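Automation Demonstration Visit Report
Group 4, Introduction to Industrial Systems
Submitted 4/30/20

Purpose of the visit

Our class was asked to attend one outside demonstration and write up what we learned about planning automated work. Our group chose the open day at Luretti, a company that designs conveyor layouts for parcel and returns warehouses. The program had a short talk, a walk through the test hall, and a demonstration of a simulated two-armed robot working at a conveyor crossing. The robot model is called Korow.

The talk

Ivone Peixoto, who runs the layout group, gave the talk. She explained that the company now builds a computer model of each site before any steel is ordered. The customer in her main case was Viltoma, which handles returned clothing in bins. In the old layout, a person stood at the crossing and moved bins that had turned sideways. The planned rate for the new line is 350 bins an hour. At the old site the person could keep up with that rate for part of a shift but not all of it.

We asked why the robot has two arms when one arm with a suction tool would be cheaper. She said the bins come in several sizes and some are too wide to lift from one side.

The demonstration

The simulation was shown on a large screen at the front of the hall. Sigrún Bjarnason operated it from a laptop and stopped it whenever someone had a question. Each run starts from the same ready pose, with both hands over the rollers, so that the results can be compared.

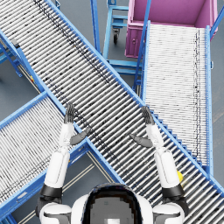
Figure 1. Simulated robot with both hands raised over the main conveyor at the crossing. A pink bin is at the upper right.

The view is from above and behind the robot's head. The main conveyor crosses the work area on a diagonal, and two others meet it. We had expected a simple T-shaped junction. Sigrún said the angles were copied from the customer's building, where the columns did not leave room for a straight layout.

She told us the team had done 115 runs of the bin task with this layout and that 112 ended with the bin on the correct line. In the three failed runs, the bin caught on a side rail while it was being turned. The team plans to test a lower rail in August.

We also asked how closely the rollers in the model match real ones. The model treats every roller as having the same friction. On a real line they wear unevenly, so the team measures a sample of used rollers and repeats the runs with those values.

Test hall

After the demonstration we saw a short section of real conveyor supplied by Nørgaard. It is 35 feet long and is used to check belt and roller speeds against the model. It was not running during our visit.

What we would use in our project

Our own project is a sorting table for the campus mail room. We had planned to cut parts first and adjust them later. After the visit we decided to model the table and pick a fixed start position for every test. We will also write down the cause of each failed run, which we did not do last term.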